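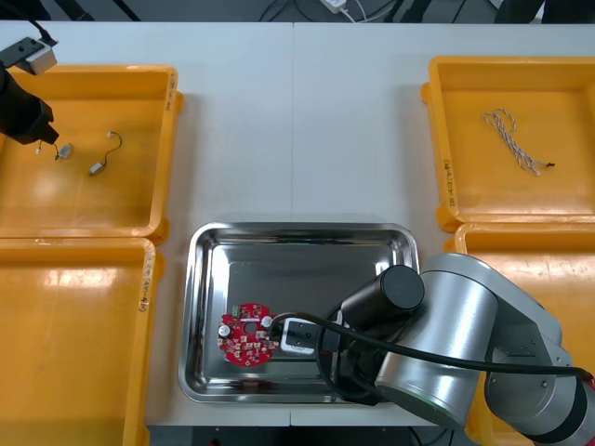

Florano adds second roll-forming line at Bindton plant

2018-04-10

Florano, which makes steel purlins, roof decking and wall panels for farm and warehouse buildings, has started up a second roll-forming line at its plant in Bindton. The company said the line began regular production last week after test runs that started in February.

The new line makes C and Z sections in galvanized steel and can switch between the two without a change of rollers. On the older line, a changeover takes most of a morning. Plant manager Iker Bustamante said that had become the main cause of late orders.

"We would finish a run of C sections, stop, change the tooling, and by then there was a truck waiting for Z sections," Bustamante said. "Now both can be going out the same day."

The machine was built by Ziółkowski, which also supplied the punching unit and the run-out tables. It is housed in an extension on the north side of the main hall, put up last year on what used to be the coil yard. Coils are now kept indoors, next to the slitting machine.

Florano employs 94 people in Bindton, including 20 hired since the extension was approved. Most of the new workers are on the second shift. The company said it plans no further hiring this year, apart from two maintenance jobs that are still open.

Standard sections will still be sold in the same sizes and coatings. Customers ordering punched sections will be able to send in their own hole patterns, with a minimum order of 40 pieces for each pattern. The minimum had been 50. Prices for stock lengths are unchanged.

Nikola Sobczak, who runs the order office, said lead times on punched purlins should come down from five weeks to three by early summer. Orders already on the books will keep their confirmed delivery dates — customers who want theirs moved up should call the office and ask.

The first large job for the new line is a set of purlins and side rails for a grain storage building in Firach. Deliveries to the site are being made in four loads, and the last is due before the end of the month. The roof panels for the same building will come from the existing panel line.

The older roll-forming line will stay in use. It will be shut down for two weeks in the summer so that the drive motors and the cutoff shear can be replaced, and after that it will be used mostly for decking and trim.

Trucks picking up orders should now use the north gate, where the new loading bay is. The south gate is open for coil deliveries and staff parking only. Pickup hours have not changed.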